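Bouquet

A bouquet is a gathered bunch of cut flowers, usually held together at the stems and meant to be carried, given or set in water. The word came into English from French, where an older form of it meant a small wood or thicket, and it is also used for the smell of wine. People have been tying flowers together for about as long as they have been picking them, and almost every part of the world has some custom of its own for when a bunch should be given and to whom.

Forms

The simplest kind is the hand-tied bouquet, in which the stems are laid one at a time at a slant, each crossing the last, so that they spiral around a single point. A good spiral will often stand up by itself once the stems are trimmed level, and many florists still take a quiet pleasure in that. A presentation bouquet is longer and flatter, made to rest along the arm, and is the sort handed to singers and graduates at the end of a long evening. The posy or nosegay is small and round and was once carried close to the face to cover the smells of the street. A cascade spills downward from the hand and is seen mostly at weddings.

Wrapping

Paper, cloth and clear film are all common, and a sleeve around the stems keeps hands dry and leaves from snagging on the way home. Florists differ a good deal over color. In the market town of Votthorpe, where a flower fair is held every June, the older stallholders wrap in plain brown paper and nothing else, while the florist Lensa Tilahun, who trained there, argued in her handbook The Tied Stem that a green wrap "lets the eye go up to the flowers and stay there."

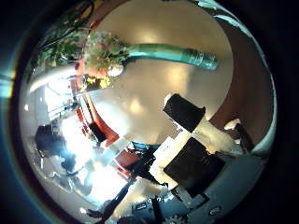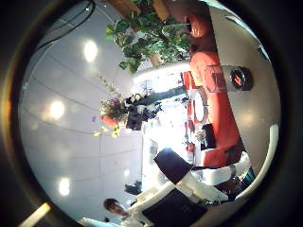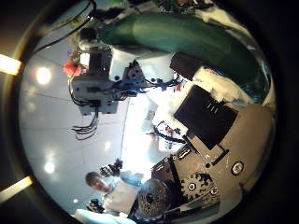
How long does a bouquet last once it is in water?
Most mixed bouquets keep for five days to a week if the stems are recut, the water is changed every other day, and the vase stands away from strong sun and ripening fruit. Carnations and chrysanthemums may go on a good while longer, and tulips and sweet peas tend to give up sooner.

Meaning and custom

In the nineteenth century, books on the "language of flowers" gave each bloom a message, though the books seldom agreed with one another, and a sender would have done well to check which one the other person owned. Numbers carry meaning too. In several countries of eastern Europe an odd number of stems is given for happy occasions and an even number is kept for funerals - a rule that visitors learn quickly, and often from a kind but firm shop assistant.

See also: Corsage; Floristry; Garland; Vase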